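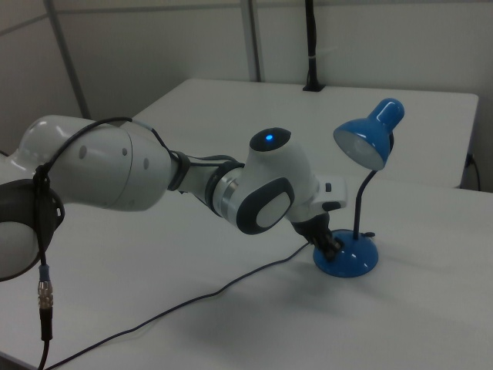

The blue one, on the white table

Forum index > Desks and Small Rooms > Lighting

Thread: Blue gooseneck lamp appreciation (and a question about the switch)

inkwellish wrote:
OK I have to share this because I am so happy with it! I've wanted a proper blue desk lamp ever since I was a kid doing homework under my aunt's, and I finally have one. Bell shade, skinny black gooseneck, round shiny base with the switch right on top. The blue is the kind of blue you want to lick, like a hard candy.

It came from the secondhand place on Etilgate, on the shelf at the back where they put things with cords. I paid 18 dollars and I would have paid more (don't tell them). No maker's name that I can find. Somebody at the counter thought it might be an old Stinus but she said it the way people say things at counters.

Two questions for you all.

First, does anybody know a good way to clean a gloss finish like this without dulling it? The base shows every fingerprint.

Second, where do you put a lamp like this on a desk if you're right-handed? I have it on the right because that's where the outlet is, and I get a hand shadow when I write.

paperclip_moth wrote:
Oh that is a beauty. I love a domed base. The flat ones collect dust in that little rim and you can never get it out.

For the finish I use a barely damp microfiber and then a dry one right after. No spray. Spray gets down into the switch and then the switch gets crunchy.

tallbookcase wrote:
Move it to the left. Right-handed people want light from the left, left-handed people want light from the right. Get an extension cord if you have to.

inkwellish wrote:
I was afraid somebody would say that. The left side is where my tea goes.

tallbookcase wrote:
Tea can go on the right.

inkwellish wrote:
Tea cannot go on the right, I knock it over!!

gravyboat86 wrote:
I'm going to disagree with the left-side rule, at least for a gooseneck. That rule is from the days of lamps that stood straight up and stayed there. With a bendy neck you can keep the base on the right and bring the shade up and over until it's shining in from the front. In your picture you've got the shade tipped down and to the left already, so you're most of the way there. Raise it and bring it farther in over the page and see if the shadow shrinks.

I've drawn at a desk for 19 years with the lamp on the "wrong" side and my eyes are fine.

tallbookcase wrote:
Your eyes may be fine but a low shade on the right is still going to throw your hand across the page. Physics.

gravyboat86 wrote:
Low, yes. That's why I said raise it.

second_drawer wrote:
Can I ask about the shade? The inside looks whitish. Is it painted or is it a liner? I have a lamp with a similar bell shape but mine is plain bare metal inside and the light comes out harsh and sort of streaky. A pale inside makes such a difference, it goes all soft and even.

inkwellish wrote:
Painted, I think? It feels like one piece when I run my finger around the lip. And yes, the light is lovely. I had it on last night doing bills and I almost enjoyed the bills.

second_drawer wrote:
Jealous. I tried painting the inside of mine once with leftover trim paint. Do not do this. It smelled like a tire fire the first time it warmed up.

paperclip_moth wrote:
You need heat-resistant paint for that! And even then I'd only do it with a cool LED bulb in there.

Which reminds me, inkwellish, what bulb are you running? If it really is an old one, look for a sticker inside the shade with the max wattage, and if the sticker's gone just stick to a small LED.

inkwellish wrote:
Small LED, warm white. No sticker. There's a faint square where one might have been, way up near the socket.

halfpint_attic wrote:
Hello, longtime reader, I collect these (my spouse would say "hoard"). I don't think it's a Stinus. The ones I've had all had the switch on the cord, a little rocker thing you had to hunt for under your papers. Yours has a small black switch on top of the base beside the stem, and that makes me think Undwood. They put the switch up where you could slap it without looking. Undwood bases were rounded too, though I've only owned them in cream and a sad green.

Lift it up and look at the bottom. Undwood used a felt pad with a round hole in the middle.

tallbookcase wrote:
Plenty of lamps have the switch on the base. I've got one from a discount store that looks a lot like this, bought it new. I wouldn't go telling people it's a collectible off one picture.

halfpint_attic wrote:
I said "makes me think." I'm not writing it a certificate.

inkwellish wrote:
Just went and looked! There is felt. It's black and it covers the whole bottom, no hole. So maybe not Undwood either? Or somebody replaced the felt? One side is peeling up a bit.

halfpint_attic wrote:
Could be replaced, people did. Could be tallbookcase is right and it's a newer one in the old style. Either way it's a cheerful lamp and you got it for 18 dollars, I'd be thrilled.

If you want to fix the felt, peel it off gently, wipe off the old glue, and cut a new piece using the old one as a pattern. Craft stores sell it with a sticky back. Takes 2 minutes once the glue's off. The glue is the long part.

gravyboat86 wrote:
Seconding new felt, especially on a slick white top. A bare base will slide every time you bend the neck, and it scuffs too. I put cork on mine and it hasn't budged.

second_drawer wrote:
Cork leaves crumbs.

gravyboat86 wrote:
Cheap cork leaves crumbs! Get the dense kind.

paperclip_moth wrote:
Can I put in a word for the white tabletop? I know people on here love dark wood, and I did too, but when I switched to a white top my whole corner got brighter. The lamp light bounces right back up at you. And a blue lamp on white looks so crisp. You can see the shine all along the top curve of the base. On my old brown desk everything just sank.

tallbookcase wrote:
White tops give me glare. I have to put a blotter down.

paperclip_moth wrote:
What color blotter?

tallbookcase wrote:
Gray. Fine, it looks nice. I'll admit it.

inkwellish wrote:
OK, update. I tried it gravyboat86's way first, base on the right, shade up high and pulled in over the page. Much better. There's still a little shadow when I write small but it's pale now and it falls off to the side.

Then I tried it tallbookcase's way, with an extension cord across the back of the desk and the tea on a stool. Also good! I think it was a touch better for handwriting, but I missed reaching over with my right hand to switch it off. And the cord looked awful.

So it's back on the right for now.

tallbookcase wrote:
"A touch better for handwriting." I'll take it.

gravyboat86 wrote:
Back on the right, though!

Ojeda_Flats wrote:
Popping in to ask whether the neck holds its position. I had a thin-stem gooseneck that looked just like that and by evening the shade would be bowing down to the desk like it was tired. Mine went to the thrift store, and it might be your lamp for all I know, except mine was red.

inkwellish wrote:
It holds! It's stiff, you have to use both hands, one on the base and one on the neck. I've had it bent over pretty far and it stays put.

halfpint_attic wrote:
Both hands is the right way. Never bend one by pulling on the shade. The collar where the shade meets the stem is the first thing to go, and then you have a shade that spins.

For droopy ones, sometimes a lighter bulb is enough. Those old heavy bulbs pulled the whole head down.

Ojeda_Flats wrote:
I never thought of the bulb! Now I want my red one back.

second_drawer wrote:
Go look on Etilgate, back shelf, things with cords.

Ojeda_Flats wrote:
I'm going at lunch.

inkwellish wrote:
Please report back. And if there's a yellow one I call dibs — there was a yellow one behind mine and I've been thinking about it ever since.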